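Search this blog
Type and hit enter

Rewriting Redik, again

24 March 2025
by Wilfredo Yap

So the new search in Redik finally works and I am ridiculously happy about it! I started this little bookmark manager in January as a way to learn SQLite properly, and it has taken over most of my evenings. Last night I imported my whole collection, all 2187 links, and typing a single word brings up results before I've lifted my finger off the key.

The old version looped through everything in memory – fine when I had 98 bookmarks, painful after that. Now it's a full-text index and one query. I also got to delete 223 lines of code, and I enjoyed every one of them.

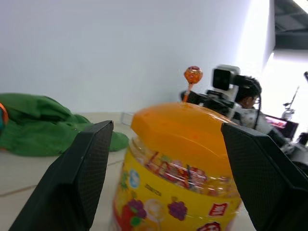

Next up is tagging. I want to be able to rename a tag and have it change everywhere at once, and I think a join table will do it (I had them stored as a comma-separated string, please don't look at the old commits). After that I'd love to try syncing with Jungate, my notes app, so links and notes can finally live together.

If you want to try it, send me a message and I'll get you a build. Windows only for now – Linux is coming as soon as I sort out the file paths!

Contact | © 2025 Wilfredo Yap | Back to top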